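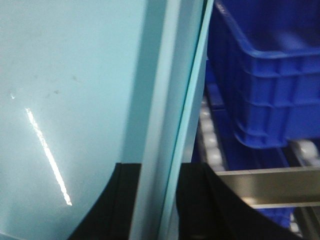
Speaker notes: Looking after a painted finish
Sternstead evening series, talk 3
Albertina Antunes

Start on time. Water and handouts are on the side table.

Opening
Ask who has repainted something metal in the past year and had it chip. Let two or three people answer. Keep it short.

My own case was the filing cabinets at the Moynihan office. We did 17 of them over one October and had to redo 4. The paint was fine. We had skipped the degreasing on those ones to save an afternoon.

Cleaning
Warm water and a small amount of dish soap will handle most marks. Soft cloth, rinse, dry straight away. Skip the scouring pads. They dull a gloss colour quickly, and pale colours show it under a ceiling light.

Grey scuffs usually come from rubber or shoes. Try a damp cloth first, then a white eraser. Test it low down, near the floor.

(Pause for questions here. Someone always asks about vinegar. Answer: diluted, and don't leave it sitting.)

Touching up
Sand the edge of the chip until you can't feel it with a fingernail. Wipe off the dust. Prime any bare metal the same day. Two thin coats, and leave it overnight between them.

Mention colour matching. Take a removable part to the paint counter if there is one, as a phone photo will not give you a usable match. Old paint has usually faded, so match to the part you can see and not to the original code.

Costs
The Dostemar job came to $451 in materials, for nearly 3 weeks of evening work. Primer was the biggest item. Have the receipts in the folder in case anyone wants the breakdown.

Closing
Next talk is Stirkoler on hinges and latches, same room. Sign-up sheet is by the door. Please stack the chairs against the back wall.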